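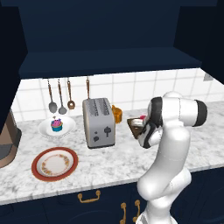
One member wrote in ahead of the meeting to say that the gutters on the Pondton row had never looked so good, and could we please, please do the downspouts next time as well, as two of them still gurgle. Read out first thing, to general delight. Reply to be sent with our thanks and a yes.

PONDTON SHARED CLEANING GROUP
Minutes of the spring meeting, held in April, 7:00 p.m.

1. Last minutes
Agreed as written, apart from the spelling of Hourani, which has now been wrong twice. Corrected on the master copy.

2. Gutter round
Finished a week early! All 52 homes on the list were cleared, including the four on the steep side that we had to skip last fall when the ladder feet wouldn't sit level. The new ladder stand-off made a huge difference and everyone who used it wants a second one. The worst gutter of the round had a small maple growing in it, roots and all, and it has been potted up and is doing well.

Downspouts: following the letter, it was agreed to add a flush-through to the fall round. Each house will need an outside faucet we can use. A line about this goes on the sign-up sheet.

3. Money
Balance carried forward was $2,059. Since then we have spent $386 on hose, brush heads and two sets of squeegee rubbers. No other bills came in. The meeting was very pleased with this, and there was some happy talk about what to do with the rest (see item 4).

4. Pure water pole system
Long discussion, and a good one. Two quotes on the table:

Skemia: pole, cart and filter together, $2,500 delivered. Longer reach, gets to third-floor windows from the ground. Filter cartridges are extra after the first set.

Hasis: pole and brush only, cheaper, but we would have to find our own filter and tank.

Most people liked the Skemia set. Those who had tried it at the demo morning said the glass dried clear with no wiping at all, even on the north side where we always get spots. One person felt the pole was heavy at full length and asked whether we could share it in pairs, twenty minutes each. Everybody thought that was sensible.

We can't cover it yet. Agreed to hold off until the fall dues are in, ask Skemia whether the price will stand till October, and see if they would let us borrow the demo pole for a weekend in the meantime.

5. Pressure washer
Back from Hourani with a new pump seal and running beautifully. Reminder that it goes home drained, with the lance off, and the hose coiled the big way. The wide fan tip is missing. If it is in your garage, please bring it back.

Also agreed: no pressure washing of the older painted siding. Soft brush and bucket only. Last year's trial patch is still chalky.

6. Solar panels
Three households have asked if we would do these. Lots of interest, but we need to check what our insurance says about roof work first. It may be fine from the ground with a pole, so this is tied to item 4. Carried over to the next meeting.

7. Patio day
Set for June, 9:00 a.m. start, rain or shine. Moss scrapers and stiff brooms needed, and kneeling pads if you have them. Last year's stretch behind the mailboxes came up so well that people stop to ask what we used (dish soap and elbow work). Coffee will be on from 8:30.

8. Any other business
Buckets: please put your house number on yours.
The squeegee lesson before the meeting was a big hit and will be repeated, with more time for the fan stroke.
Request for a short list of what not to use on window film. To be drafted and sent around.

Closed at 8:40 p.m. Next meeting in July, same time.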